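Notes from the Dirneston open day: boards, worktops and small appliances

Loritz opened its test kitchen to the public for one afternoon in December. Mahfuz Khan ran the demonstrations, in which a robot arm worked over an ordinary kitchen counter. Visitors asked more about the counter than the arm, so the household points are collected below.

1. Keep the chopping board square to the front edge

The arm at Dirneston is given a position for the board before each run. If the board has shifted, the position is wrong and the run is stopped. The same applies at home with a knife in hand. Put a damp cloth under the board, fold it flat with no doubled corners, and press down on each corner of the board in turn. If one rocks, turn the board over and try again.

2. Leave clear space above the board as well as beside it

Khan asks for 316 mm of free height over the board before the arm is brought across. A person needs more, particularly with tall jars or an open wall cupboard nearby. Move spray bottles and crocks to the back before starting.

The wooden board and the arm at the counter: 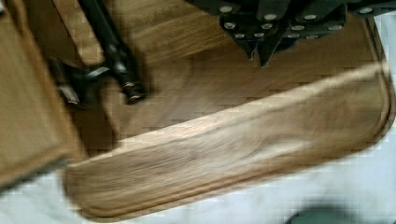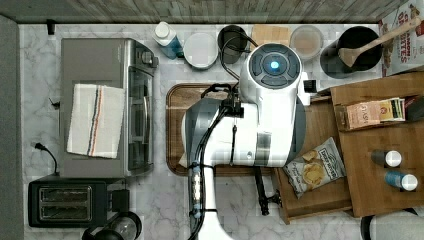

3. Use the juice groove, then clean it

A groove holds less than people expect. Wipe it out between tomatoes. Afterwards, run a stiff nylon brush along it with hot water and a little washing-up liquid, rinse, and stand the board on its long edge to dry. Do not lay it flat on stone – the underside stays wet and the board will cup.

4. Oil little and often

The Godinho board oil sold at the door comes in a 284 ml tin. One tablespoon does both faces of a medium board. Leave overnight and wipe off the surplus in the morning. Old cloths go outside to dry, opened out flat.

5. Toasters and toaster ovens

Take towels off the top before switching on. Unplug both appliances before emptying the crumb trays. Khan leaves 149 mm clear at the sides of anything that heats up.

6. Cables

Tie loose cable in short runs and keep it away from the sink. Reusable ties from Vurnstead were handed out on the day and can be undone for cleaning – cut ties leave a sharp end.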